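Andum gives its robots permission to give up

Andum, the control software outfit whose arms have spent the past year losing arguments with luggage, put out version 9 of its motion stack on Wednesday. The headline feature is that the robot now knows when to stop pulling.

The release, called Misby, replaces the old grasp-and-drag planner with one that watches wrist force and camera input together and changes its mind partway through a move. Earlier versions worked out a path, committed to it and followed it to the end with the confidence of a man who has not read the instructions. On a rigid drawer this was fine. On anything sewn, the path was usually wrong by the time the arm was halfway along it.

"We had a very good planner for a world made of boxes," said Tadhg Ó Ceallaigh, who leads the manipulation team at Andum's office in Dendasmont. "Then a customer sent us a bag."

The customer, a repair and resale business that takes in used headphones, cameras and small electronics, wanted the cases opened before a person had to touch them. Andum quoted three weeks for the job. The work took 14 months, a figure Ó Ceallaigh offered without being asked and then seemed to regret.

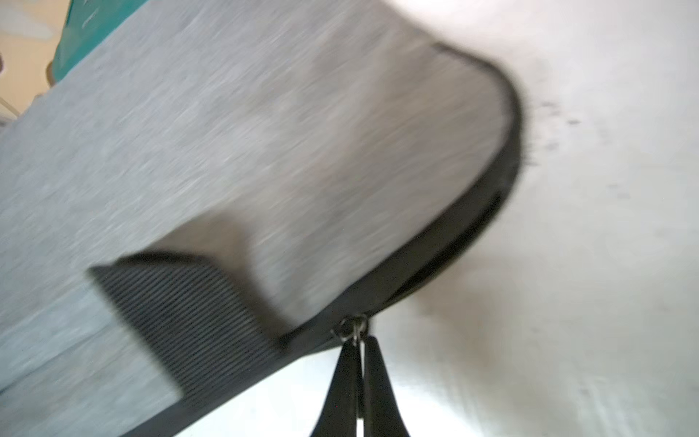 Misby's new planner runs in short steps, each one thrown out and redone as fresh readings come in from the wrist. The perception side has been cut down to match: it no longer tries to build a full model of the item, and tracks only a small patch near the fingertips plus whatever edge it can follow. That suits a case like the gray heathered one, where two narrow black fingers pinch at the zipper by its little metal ring and everything beyond them is soft, blurred and of no help to anybody. The black zipper trim, on the other hand, shows up dark against the fabric and goes all the way around the curve, so the software treats it as a road. When the trim bends, the next step bends too. When the force climbs past a set limit, the arm lets up, backs off a few millimeters and tries a new angle.

If that fails 12 times, it quits and files a ticket.

Quitting is new. Under version 8 an arm that met resistance would add force until a safety stop kicked in, at which point somebody had to walk over, free the bag and clear the fault by hand. The log of these events was known inside the company as the diary. Andum says the test set for Misby covered 449 soft cases and pouches, nearly all of them bought secondhand, and that the diary is now a good deal shorter. It did not say how much shorter. Asked for a success rate, Ó Ceallaigh said the team was still discussing what counts as open.

The release also brings Min, a replay tool that lines up the wrist video with the force trace and the planner's decisions, so that an engineer can scrub to the moment things went wrong and see what the software thought it was doing. Early users have asked for a way to leave comments on the timeline. Andum has added one – with a length limit.

There are gaps. Misby does not handle cases with two sliders on one track, which the release notes list under "known issues" and also, a page later, under "future opportunities." Drawstrings are unsupported. Velcro is described as "experimental," and the team asks that customers not enable it near other people.

Existing customers get the update at no charge, though the force limits reset to the defaults on install and will have to be entered again. Min runs on the same machine as the controller and needs a separate license after the trial period. Andum plans a smaller release in January, mostly for faster startup and a fix for the bug that makes the arm return to its home position before letting go of the bag.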